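Progress report to the Puvex Research Fund
Project: Learning manipulation policies from hand-held gripper demonstrations in unprepared rooms
Reporting period: second half-year, to end of February
Prepared by the Bundthorpe manipulation group 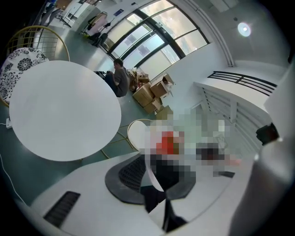 1. Status

Work packages 1 and 2 are complete. Work package 3 (policy training and transfer) started on schedule. Work package 4 (release of data and code) has not begun. Spending is within the approved budget, apart from storage, which is covered in section 5.

2. Data collection

The target for this period was 600 usable demonstrations, and it was met. Collection took place in ordinary occupied rooms. Furniture was left where it stood and people went on with their own work. The original proposal called for a cleared bench and a fixed backdrop. We dropped both after the first half-year, when policies trained on bench data failed as soon as the background changed.

Each demonstration is one pick and one place, recorded from the wrist camera on the gripper. Operators start from a standing or seated position of their choice and are asked to vary it between takes. Faces are pixelated before any file leaves the collection laptop.

A demonstration is rejected if the camera trajectory cannot be recovered over its full length, if the fingers close outside the calibrated range, or if the object leaves view for more than a second before contact. Most rejections came from the first test. Glossy floors and large windows were the main causes: reflections shift with the viewpoint and are tracked as though they were fixed points, and strong daylight shortens the exposure until darker parts of the room carry no usable texture.

3. Method

Trajectory recovery now runs in two passes. The first pass maps the room from a slow sweep made before the session. The second localizes each demonstration against that map, using the gripper's inertial data to bridge short gaps. Features that do not agree with the map over several consecutive views are discarded, which removes most reflections and most people in motion.

The wide-angle lens was retained. A narrower lens was tried in one session and gave cleaner features, but tracking was lost whenever the gripper came close to a surface.

The policy network is unchanged from the last report. It takes two recent camera views and the finger opening, and outputs a short sequence of relative gripper motions. No room coordinates are supplied to it.

4. Results

The policy was trained on 400 of the 600 demonstrations. The remainder were held back for offline tests. On the Arard arm, in a room absent from the training data, it completed the pick on five of nine test objects on the first attempt. The previous bench-trained policy completed none in the same room. We regard nine objects as too few for a firm claim, and the figure should not be quoted outside this report.

The failures were of two kinds. Thin objects lying flat were approached at the correct position but too high. Objects near a table edge were approached from the side, and the arm stopped at its joint limit. The second fault reflects a difference in reach between a person and the arm, and more data of the same type will not correct it.

5. Issues

Storage use is above plan. Raw video is kept until the trajectory has been checked, and checking fell behind collection in January. We ask that the unspent travel allocation be moved to cover the shortfall.

The replacement finger pads from Yáñez arrived late and are slightly softer than the first set. Finger calibration was repeated, and earlier sessions are tagged with the old pad type.

6. Next period

Add a reach check during collection, so that operators hear a tone when the gripper leaves the arm's working volume. Repeat the transfer test with a larger object set and a second unseen room. Prepare the consent and privacy documents needed for work package 4, and send a draft to the Fund before any data are released.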